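Firow volcano: alert level lowered as gas emissions decline 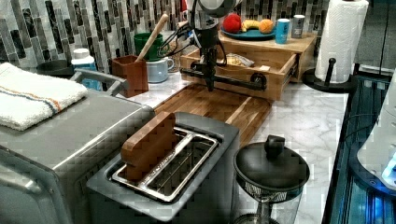

Fruit and cans on top of a wooden drawer unit, with a striped cutting board in front.

The Sturnon Volcano Observatory has lowered the alert level for Firow by one step, to Level 2, following a sustained fall in both earthquake activity and sulphur dioxide output. The change took effect on 30th June and applies to the whole island, including the northern landing place at Honano.

Firow entered its present period of unrest in April, when a swarm of shallow earthquakes was recorded beneath the western flank. Small explosions from the summit crater followed, sending ash as far as the Rotich ridge and leaving a thin deposit on farmland below it. The largest of these produced a plume that rose 5 km above the crater rim.

No explosion has been recorded for 17 days. Tremor has returned to background levels, and the tiltmeters on the upper slopes show no further swelling of the ground. Night-time glow at the summit, which was reported regularly by fishing crews during the earlier phase, has not been observed over the same period.

Nabila Sopacua, duty scientist at the observatory, said the decision had been taken after a review of all available monitoring data. "The measurements agree with one another, and they point to a system that is becoming quieter," she said. "Firow remains an active volcano, however, and a sudden steam-driven explosion could occur without any useful warning."

The exclusion zone has been reduced accordingly and now extends 2 km from the centre of the crater. The coastal path between Honano and the old signal station has reopened to walkers in daylight hours. The Rotich ridge path stays closed above the tree line, where loose ash on steep ground may be carried down the gullies by heavy rain. Boats may again use the northern landing place, subject to the usual permission from the harbour office.

Residents who collect rainwater from roofs are advised to keep tanks disconnected until gutters have been cleared of ash. Dust masks remain available from the clinic at Honano.

The observatory will continue to publish a daily bulletin for the next 10 days, after which reports will be issued weekly unless conditions change.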